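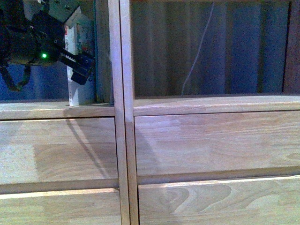
Civlow館 共用部 春の安全点検表(コメント付き)
点検日:2018年4月28日
点検:エルバ・メディナ、レナタ・トレド
記入:メディナ
管理番号:1374

判定は 良/要観察/要対応 のどれか。今回からコメント欄を広くしました! 前の用紙は一行しか書けず、裏まで矢印を引っぱっていたので、とてもうれしいです。

1 玄関・廊下

1-1 玄関扉が内側から鍵なしで開く 良
軽く回ります。丁番に油をさしてもらってから、きしむ音も消えました。

1-2 廊下に物が置かれていない 要観察
北側の突き当たりに傘立てが出ていました。夜に歩くと足が当たる位置なので、靴箱の横へ移動。戻ってきていたら次回は要対応にします。

1-3 足元灯が点灯する 良
全部点きました。階段下の新しい灯りはすごくいいです。段の端がはっきり見えて、去年までとは別の場所みたい。

1-4 床のめくれ、段差 要対応
洗面所の入口で床材の端が浮いています。スリッパが引っかかるのを二人とも体験しました(点検中に、です)。仮にテープで押さえ、アラルコンさんに補修を依頼済み。

2 火災への備え

2-1 消火器の位置、圧力計、封 良
台所と二階の踊り場。針はどちらも緑の範囲。台所のほうは前にごみ箱が寄っていたのでどかしました。

2-2 火災警報器の作動試験 要対応
ボタンを押して確認。二階西の一台だけ音が弱く、電池切れの警告も出ました。電池は Šimko の互換品が使えるか問い合わせ中。届くまでの間、西側の部屋の人には口頭で伝えてあります。

2-3 コンロまわりの可燃物 良
ふきん掛けが窓側に移っていて感激しました。どなたか分かりませんが、ありがとうございます!

2-4 換気扇フィルターの油汚れ 要観察
6月の大掃除でまとめて交換。それまでは揚げ物のあとに表面だけ拭いてください。

3 電気

3-1 たこ足配線 要対応
居間の延長コードに暖房器具と電気ポットが一緒につながっていました。ポットは壁のコンセントへ。暖房はもうしまっていい季節ですよね。

3-2 プラグのほこり、焦げ 良
冷蔵庫の裏まで見ました。ほこりは取れるだけ取りました。レナタさんの細いブラシが大活躍。

3-3 漏電遮断器の試験ボタン 良
押す前に必ず声をかけること。前回、洗濯機が途中で止まってしまった反省です。

4 家具・棚の転倒と落下

ここは私がいちばん好きな章です。手を入れた分だけ、揺らしたときの感触がちゃんと変わります。

4-1 背の高い家具の固定 要観察
食器棚と掃除用具入れは金具で固定済み。掃除用具入れは下側のねじが一本ゆるく、増し締めしました。壁の下地に効いているか、次回もう一度見ます。

4-2 棚板のたわみ、ダボの抜け 良
手で押して確認。ダボは抜けがなくても半分浮いていることがあるので、横から指で触ってください。目で見るより早いです。

4-3 重いものは下、軽いものは上 要観察
図鑑や辞書は下の段が基本です。文庫や薄い本は上でかまいませんが、前にはみ出させないこと。本の上に横積みするのもやめましょう。揺れたとき最初に滑ってくるのがそれです。

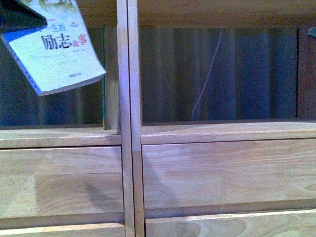

木の棚と、表紙に「励志故事」とある本

4-4 扉・引き出しの開き止め 良
食器棚の耐震ラッチは Vikholm 製。扉を勢いよく揺らすとカチッとかかります。何度もやりたくなりますが、部品が傷むので一回だけに。

4-5 ガラス面の飛散防止フィルム 要対応
居間の窓の右下に気泡とはがれ。貼ったときの説明書に「端から300mm以上はがれたら全面貼り替え」とメモがありました。まだそこまでではないものの、日当たりのいい面なので早めに替えたいです。見積もりはフエンテアルバさんにお願いしました。

5 避難

5-1 避難経路図の掲示 良
色あせていたので刷り直しました。今回は中国語とスペイン語も併記。文字が大きくなって、離れても読めます。

5-2 集合場所までの経路 良
裏門から公園まで実際に歩きました。距離は262m。のんびり歩いても数分です。途中のブロック塀は、なるべく反対側を歩くこと。

5-3 非常用持ち出し袋 要観察
水の期限は大丈夫。懐中電灯は点きましたが、予備電池の箱が見当たりません。手袋とホイッスルは新品に交換しました。

5-4 裏門のかんぬき 要対応
固いです。レナタさんは両手、私は体重をかけてやっと開きました。非常時にこれでは困るので、今回の最優先。Clullora の潤滑剤を試してだめなら、かんぬきごと替えます。

全体のコメント

要対応は五つ出ましたが、床のめくれと配線は当日のうちに手を打てました。見つかるとつい「しまった」と思うけれど、点検で見つけたのだから大成功だと思っています!

点検は午前11時開始にして正解でした。台所が空いていて、窓からの光で棚の奥まで見えます。懐中電灯は、それでも一本持っていったほうが楽です。

次回に向けた引き継ぎ
・脚立は物置の奥。先に自転車を出さないと取れません
・警報器の試験は廊下に予告を貼ってから
・2-2、4-5、5-4 は処置日を余白に書き足すこと
・用紙の4章にもう一行ほしい(水槽の台が入っていない)

追記 ルータ・カルニンシュさんから、二階の手すりが少し揺れるとの連絡あり。点検項目に手すりがありませんでした。1-5 として追加し、次の用紙から反映します。現状は要観察、上の支柱のねじを締めて様子見です。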